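Prophecy by numbers: a sceptic's evening in Stistport

I went to the Bevness Fellowship's April study day on the Book of Daniel expecting to be cross, and I was, though less than I'd feared. The speaker was Tibor Medve, whose book on "sacred arithmetic" has sold over 3000 copies, mostly at the back of halls like ours.

His method goes like this. Take the seventy weeks, turn them into years, choose a decree to start from, and count. When the sum comes out wrong, choose another decree. By the tea break we had reached 2683, a figure I can't find in any Bible I own, and Mr Medve told us it was "implied". Implied by whom? He moved on to the next slide.
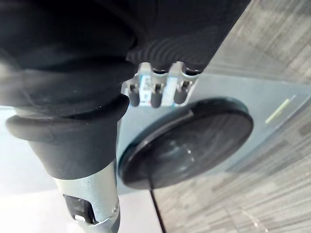
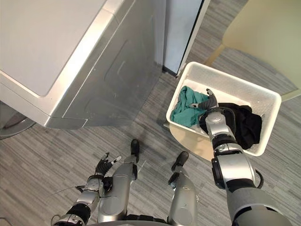
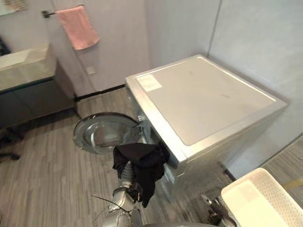 Top two: close-up with black rubber bellows; silver appliance and carpet. Bottom: front-loading washing machine with its door open.

To be fair, he knows the text. His half hour on the lament in chapter nine was very good, and I wish he'd stayed there. Daniel prays, confesses and asks for mercy, and that takes up most of the chapter. The numbers come at the end and we rush to them every time.

In questions, Mrs Takács asked what a believer should do differently on Monday morning if the dates were right. The reply was long and I have no note of an answer in it. Someone else brought up the old Stollari pamphlet, which used much the same sums on page 112 to reach a different year, now safely past. Mr Medve said its author had been careless -- perhaps so, but they all say that of the one before.

The recording is in the lending library under number 943. Borrow it for chapter nine. Replies to this piece are welcome and should reach the editor by August 2, 2018.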